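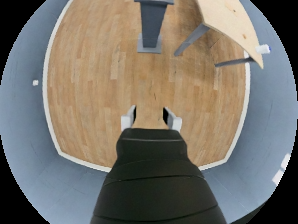

3.2 Floor covering and judged room size

The second part of the survey dealt with the effect of floor covering on how large a room is judged to be. Earlier work on this question has mostly used wall colour and ceiling height as the main variables, with the floor held constant. Where the floor has been varied, the usual comparison is between carpet and tile, and board floors are treated as a single group whatever the width or direction of the boards.

We asked 372 tenants in Clondau and Timalau to judge the floor area of their own living room and of one room they had not entered before. All visits were made in January, between mid-morning and early afternoon, with the ceiling light off and the curtains open. Respondents stood in the doorway and gave their answer in square metres. They were not allowed to pace out the room, and no measuring tool was in sight. The true area was taken afterwards with a steel tape, leaving out chimney breasts and built-in cupboards. In 9 homes the living room could not be measured to our standard and these were dropped from the analysis of own rooms, although the answers for the unfamiliar room were kept.

Floors were sorted into carpet, tile, sheet covering and boards. Board floors were further divided by whether the boards ran towards the doorway or across it. Rooms in the Meredith blocks at Timalau, which have boards laid at an angle to the walls, were placed in the second group if the angle to the line of view was more than 45 degrees.

 All judgements reported in this section were made in the room itself.

Own rooms were judged more accurately than unfamiliar ones for every type of floor. Among the unfamiliar rooms, those with boards running towards the doorway were overestimated by a mean of 8 per cent, and those with carpet were slightly underestimated. The difference between tile and sheet covering was small and did not survive correction for room shape. The Domavden scale of clutter, scored by the interviewer on leaving, had a weak negative relation to judged area in all groups. Its effect on the four floor types is taken up in Section 3.3.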